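Ratano Village Water Project: monthly site check, with comments
Filled in by Gervasio Vergara, June

Storage tank: pass. Lid tight, no cracks. I did go all the way round it this time, and the new fence posts are lovely and firm.

Handpump at Naidoo school: pass, though the handle is a bit stiff. Could Sumaiya Patwary bring grease on Monday, please?

Chlorine store: action needed. The door locks, but the sacks are on the floor again and must go up on the pallet.

Small equipment in the office: pass. Plugs and leads looked over.
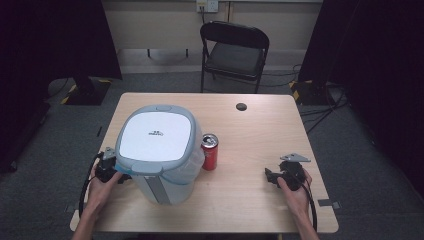 Large white and grey appliance on the table.

Latrine block: pass, and very clean, so warm thanks to everyone on the rota! Soap at two of the 3 basins; the third needs topping up.

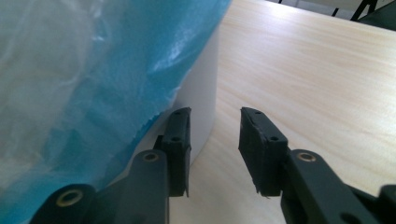 Drainage ditch: action needed. Leaves have built up by the Mirkeck path and water is standing there, so we should clear it before the rains (I can lend a spade or two).

Meter reading: 589, up from 300 last month. That is a big jump for us, so do please walk the pipe as far as the Rotska turning and look for soft ground.

First aid box: pass. Plasters low, eyewash in date.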